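Besero, le blog famille et maison de l'équipe Plurnari, cherche des participantes et participants pour sa prochaine saison. Nous voulons des parents qui écrivent déjà, sur un blog ou dans un carnet, et qui ont envie de publier chez nous.

Ce que nous demandons : 2 billets par mois à partir de décembre, de 2000 signes au plus, sur la vie de tous les jours – repas, sommeil, école, petits budgets. Les textes doivent être inédits. Débutants acceptés.
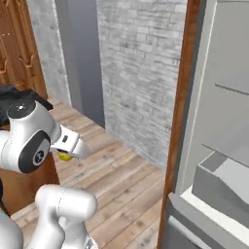
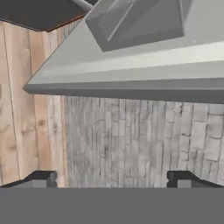
Chaque billet retenu est payé 40 euros, versés en fin de mois. Vous gardez vos droits et pouvez reprendre le texte sur votre propre blog après 26 jours. Les rubriques sont libres, mais celle de la cuisine manque de plumes : un goûter, une recette de famille, un petit objet jaune et rond, aux airs de citron, comme sur la première image, tout peut servir de point de départ. Les billets sponsorisés ne sont pas acceptés – les cadeaux de marques non plus.

Pour participer, envoyez un texte d'essai et quelques lignes de présentation par le formulaire de contact, avec la mention « Saison Besero », avant le 15 octobre 2022. Précisez l'âge de vos enfants et la rubrique souhaitée. Les prénoms des enfants peuvent être changés à la publication. Une réponse est envoyée à chaque candidature.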